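4. Installing the Skovstead Under-Counter Water Filter

Read this section through before shutting off the supply. The work takes around 30 minutes. For models with the Guthrie quick-connect head, skip steps 3 and 4 and use the sheet packed with the head.

4.1 Mounting the bracket

1. Close the cold water shutoff valve and open the faucet to release pressure.
2. Hold the bracket against the cabinet side wall, at least 2 inches above the cabinet floor. Mark both screw holes.
3. Drill pilot holes and drive the screws until the heads are snug.
4. Hang the filter head on the bracket with the arrow pointing toward the faucet line.

CAUTION: Do not mount the head on the back wall where supply lines run behind the panel.

4.2 Connecting the tubing

5. Cut the tubing square with a tubing cutter. Scissors flatten the end and cause slow leaks.
6. Push the tubing into the inlet fitting until it stops, then pull back lightly. It should not move.
7. Repeat for the outlet.

NOTE: Leave enough slack to lower the head for cartridge changes. Do not bend the tubing tighter than the radius printed on the bag.

4.3 Fitting the cartridge

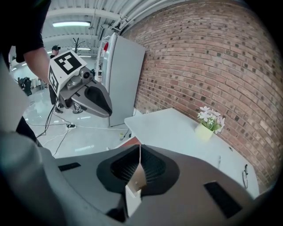 Cartridges are seated by hand and need no wrench. Wet the O-ring, insert the cartridge, and turn clockwise until the marks line up. Short sleeves, like the black one at upper left, keep cuffs clear of the O-ring and the drip tray. If the cartridge binds, back it out and check the O-ring for grit before trying again.

8. Open the shutoff valve a quarter turn and check each fitting.
9. Open the valve fully and run the faucet for 7 minutes. Discard this water.
10. Check again for leaks after 12 hours.

Replacement cartridges are listed under Gumden in the parts table, section 6.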